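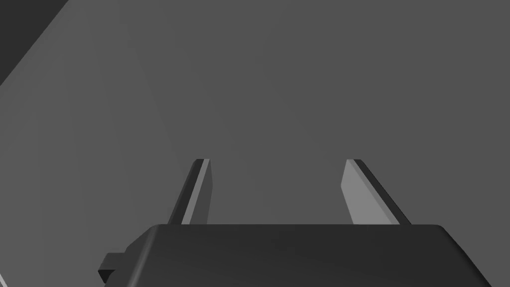
Simulated wrist view, open gripper over a bare surface.

Davent Station Handover Set: README

Version 3
Last revised March 30, 2019
Maintained by the process engineering group, Ploltstead plant

Summary

This package holds simulated episodes and shift records from the automation of the kitting stations at the Ploltstead plant. The simulated part was used to set grasp approach and release positions before the physical cell was changed. The shift records cover what operators did at the same stations before and after the change. The two parts are distributed together so that changes to the cell can be read against changes to the job.

The set contains 208 simulated episodes. Shift records are supplied for 30 shifts.

Background

Kitting at Ploltstead was a hand operation. An operator took parts from gravity racks, placed them in a divided tray, checked the tray against a pick sheet and passed it to assembly. The work was light but repetitive, and the far rack positions required a reach above shoulder height.

The Davent project moved picking and placing to a fixed arm with a parallel-jaw gripper. Operators kept the tray check, rack loading, exception handling and release to assembly. Pultico supplied the cell integration. The simulation was built in house.

Contents

episodes/ One folder per simulated episode: wrist view frames, joint positions, gripper opening, event log
shifts/ One table per recorded shift: task start and end times, interventions, stop reasons
roles/ Task lists for the kitting position, before and after
layout/ Station drawings, simulated and as built
tools/ Loader and validation scripts
CHANGES Revision notes

Simulated episodes

Frames are rendered from a viewpoint fixed to the wrist, behind and above the gripper body. The gripper housing therefore occupies the bottom of each frame, with the fingers pointing away from the viewpoint. Frames are stored in color format although the scene materials are gray. No surface textures were applied. Models trained on these frames alone should not be expected to transfer to the plant floor, where rack surfaces are scratched and labels are present.

Each episode begins with the gripper open and no part held. The event log then records approach, close, lift, travel, release and retreat. Episodes that end early carry the last completed event and a stop code. They were kept in the set.

Finger opening is logged as a fraction of full travel, where 1 is fully open. Versions before 3 used the opposite sense. Scripts written against an earlier version need to be updated.

Contact is simplified. Parts are rigid, friction is constant within an episode, and finger pads do not wear. Bagged hardware was left out because the bags could not be modeled to a useful standard. On the floor, bagged hardware is still kitted by hand.

Shift records

Records were taken at one station. Task times come from the station terminal, where the operator pressed a key at the start and end of each task. Nothing was recorded by video. Missed key presses appear as empty cells and have not been filled in.

Operator identity was removed before export. Shift tables carry a station code and a shift number only. Tables cannot be joined to payroll or attendance data, and users of the set should not attempt to do so.

Stop reasons were entered by the operator from a fixed list. The list originally had no entry for a part seated badly in the rack, so early stops of that type are filed under "other". The entry was added during March and the earlier records were left as entered.

Changes to the operator position

The files in roles/ are the task lists as posted at the station. The main differences are as follows.

Picking and placing: moved to the arm, except for bagged hardware and any part on the exception list.

Rack loading: remains with the operator. Orientation in the rack now matters, and loading takes longer per rack than it did under hand picking.

Tray check: remains with the operator. The check is now made on trays that the operator did not fill. Operators reported that this needs more attention than checking their own work, and the pick sheet was reprinted in tray order as a result.

Clearing stops: new task. The operator may clear a dropped or jammed part with the cell in safe stop. Any fault that returns after a second reset goes to maintenance.

Pace: trays are now released on the cell cycle. Under hand picking the operator set the pace within the hour. A buffer of 3 trays was placed between the cell and the check bench so that a short absence does not stop the cell.

Training for the revised position takes 90 minutes at the station, followed by supervised work. Nearly all of the session is spent on stops and rack loading. The session outline is in roles/training.txt.

Known issues

The simulated table height differs from the as-built height. Use the value in layout/asbuilt.txt when comparing release positions.

Timestamps in shift tables use plant local time with no offset. The clock change in March is not corrected.

The stop code for lost grip also covers a grip that was never made. The two cases can be separated by reading gripper opening at the close event.

The Pangaribuan rack variant appears in layout/ but has no episodes. It was drawn for a second station that has not been converted.

Intended use

The set is suited to checking approach and release logic, to comparing simulated and recorded stop types, and to planning station roles ahead of similar changes. It should not be used to rate individual operators or to set work standards. One station over a limited number of shifts does not support either.

Loading

Run tools/validate first. It reports missing frames, empty event logs and tables with columns out of order. Then point the loader at the top folder. Episodes and shifts load separately and share no key.

Terms

Internal use at Ploltstead and by Pultico under the integration agreement. Requests for other use go to the process engineering group. Keep this file with any copy of the data.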